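Search the archives Enter keywords Go

Re: Skodotberg, anyone seen it?
October 14, 2018
By Bethel Mersha

Gemechu Workneh wrote:
> Is the second Skodotberg film worth it if I only half liked
> the first? The ending of that one lost me completely.

Yes, go! I saw it last night and I'm still humming the ferry music. It picks up 8 years on, the sister finally gets a proper part, and the long dinner argument had my whole row laughing (me loudest, sorry Saodah).

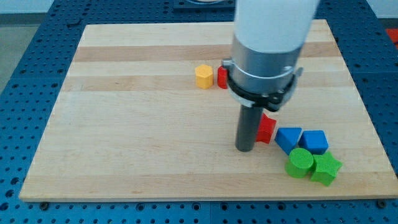

The middle sags a bit once they get to the lighthouse, and I could have done without the second dream. But the last 47 minutes are the best thing I've watched since March, and they even clear up the ending you hated, sort of.

Sit near the front if you can, the colours are gorgeous.

Bethel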